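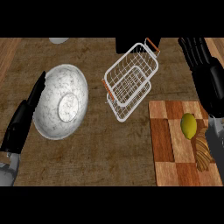
Workshop hand wanted, Gamside Cycles, Clullero

We build and repair steel bikes in a former feed store in Clullero. Most of what goes out the door is the Dewan, our all-road frame, plus a steady trickle of repairs from people who have watched one video too many about bottom brackets. We need one more pair of hands, starting in September.

The job is 20 hours a week to begin with, mostly mornings. Doors open at 7:30 and the coffee is ready when somebody makes it.

You would be doing:
Wheel building, mainly 32-spoke touring wheels
Chasing threads and facing head tubes before paint
Final assembly and test rides, including the hill
Answering the phone when the rest of us are pretending to be brazing

You should be able to true a wheel without swearing loud enough to reach the counter. Two years in a bike shop would be good, though a shed full of bikes you have kept running for longer than that counts too. Brazing experience is welcome but we'll want to see a joint before you go near a customer's tubing. Opinions on tire width are allowed until lunch.

Pay depends on experience and we'll talk numbers at the first meeting, so you won't have to sit through three of them to find out. You get paid vacation, parts at cost, and after 13 months a Dewan frame in your size and any color except the green, which we have run out of and do not miss.

We should mention the Skasa. It's our cargo bike, it weighs what it weighs, and whoever is newest rides it to the paint shop and back. There is a motor. It helps going down.

To apply, send a page about yourself and a photo of a bike you have worked on – dirty is fine, we would like to see how you route cables. Leave it in the mail slot or bring it by any morning. We reply to everyone, though slowly during tune-up season. People we like the sound of will be asked in for a paid half day at the bench. Bring your own apron if you care about your pants.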